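Ticket: Quest "Die Vorräte von Stekier" bleibt nach Abgabe offen
Spiel: Trerkard
Gemeldet von: Makis Tsolakis
Bearbeiter: Grigoris Sfakianakis
Status: in Arbeit

29. März, Erstmeldung
Quest bei der Händlerin Panagiotou angenommen, Dialog normal. Auftrag: Obst aus dem Lager der Schmuggler holen, zurück nach Stekier, abgeben. Abgabe ging, Gegenstände weg, Tagebuch sagt weiter "Bringt die Vorräte zu Panagiotou". Sie hat keinen Dialog mehr, nur den Standardgruß. Belohnung (600 Gold) nicht erhalten. Charakter Stufe 68, Gruppe: nein.

Schon probiert: neu einloggen, Zone wechseln, Quest abbrechen (Knopf ist grau). Spieldateien geprüft, ohne Fehler.

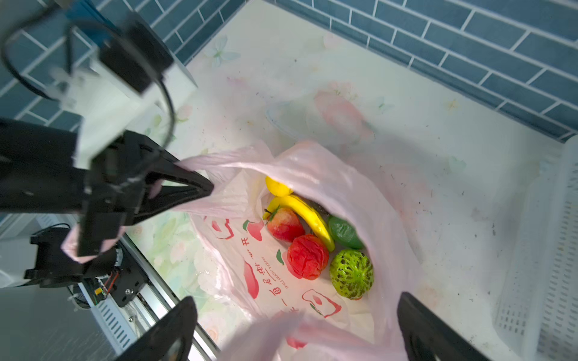
Nachtrag Makis: Quest hängt auch auf dem zweiten Charakter, Stufe 25. Gleiche Stelle, gleicher Text. Diesmal vorher die Wache am Tor angesprochen, macht keinen Unterschied. Was mir aufgefallen ist, die Questgegenstände liegen im Inventar alle in einem Beutel, so durcheinander wie die Banane, die Zitrone und die Erdbeere da in der rosa Tüte, und beim Abgeben verschwindet der ganze Beutel auf einmal. Vieleicht zählt er dann nicht einzeln? Log hängt am Ticket.

Antwort Grigoris:
Danke, Log ist da. Bitte noch:
- Addons alle aus, auch Stunach (sortiert Questbeutel um, hatten wir schon mal)
- Sprache des Clients?
- wurde der Beutel vor der Abgabe geöffnet oder nicht

Makis:
Client deutsch. Stunach war an, Version weiß ich nicht. Beutel nicht geöffnet. Dritter Charakter ohne Addons: Beutel geöffnet, Sachen einzeln ins Inventar gezogen, dann abgegeben. Quest fertig, Gold da. Also gehts so.
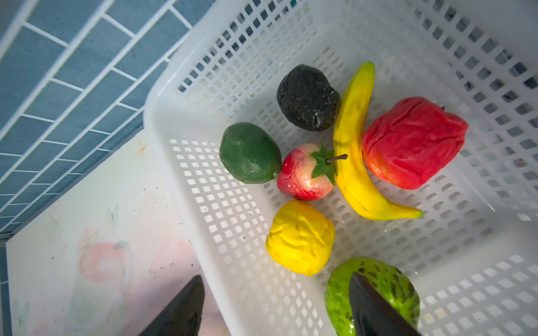 Obst im weißen Korb, mit Banane

Grigoris:
Hab es intern nachgestellt. Ohne Stunach, Beutel zu: Abgabe läuft durch. Mit Stunach, Beutel zu: hängt, 20 Versuche, jedes mal. Das Addon legt die Sachen in einen neuen Beutel, der keine Quest-ID hat. Der Server nimmt ihn an, schreibt aber den Fortschritt nicht. Müsste er eigentlich ablehnen, das ist dann unser Fehler. Geht an die Serverleute.

Workaround bis zum Patch: Stunach aus, ausloggen, einloggen, dann erst die Quest annehmen. Wer schon abgegeben hat, bitte eigenes Ticket mit Charaktername, wir setzen von Hand zurück.

Makis:
Beide hängenden Charaktere bitte zurücksetzen. Namen stehen im Log, erste Zeile. Kommt das Gold dann nach oder muss ich nochmal ins Lager?

Grigoris:
Nochmal ins Lager, leider. Rücksetzung ist eingetragen, greift nach dem nächsten Neustart. Ticket bleibt offen bis du bestätigst.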